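Killeo lab resets its simulated home robot after gripper trouble

Thursday, February 28, 2019

The mobile robot that the Killeo lab uses for its household navigation work is running again after two weeks of repairs to its virtual setup. The machine exists only in software. Its base, arm and gripper are modeled in a simulator called Drolska, and it spends its time driving through furnished rooms and looking for objects it has been told to find.

Trouble began when the lab moved to a newer version of Drolska. The update changed the way joint limits are read from the robot's setup file, and the arm no longer folded fully when the robot was told to drive. In 57 of 796 overnight runs the base stopped short because the software believed the gripper was touching furniture.

"We spent the first days looking at the wheels," said Hanna Nowakowski, who keeps the simulator running. "The wheels were fine. The arm was parked a little too far forward, and everything after that was wrong." 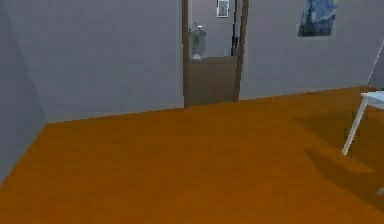 Nowakowski and Nuwan Thambiah rewrote the setup file by hand and put back the old folding position. They also replaced the collision shape around the gripper, which had been a plain box, with one that follows the rounded tip more closely. The box had been in use since August and was larger than the part it stood for.

The camera needed work as well. Its mount is defined relative to the base, and the new version applied the tilt twice, so that the robot looked higher than it should. Thambiah corrected the angle and then checked it in one of the furnished test rooms, a gray-walled space with an orange floor. The team uses the line where the floor meets the wall as a quick guide to whether the view is level.

After each change the robot is placed at a fixed starting point and run through the same short routine: turn in place, drive forward, stop, lower the arm, fold it again. Logs from the routine are compared with a saved set, and any joint that differs by more than a small margin is flagged for a person to look at.
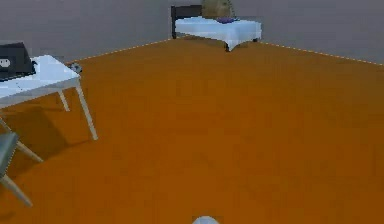
Musyoka Kinyua

The lab now plans to run that routine every morning before any other job starts. Until this month it was run only when someone had changed the robot model, and an update to the simulator itself did not count as a change.

Horacio Medina, who manages the Killeo group, said the setup file will be kept under version control along with the room files. Copies had been stored on 2 machines, and they did not match. The older one, at 3621 lines, turned out to have the right values for the arm.

"We have thrown out the other copy," Medina said.

Full overnight runs resume next week. A second robot model, with a longer arm – built with partners at Painemal – will be loaded into the same rooms once the first has completed a week of morning checks without a flag.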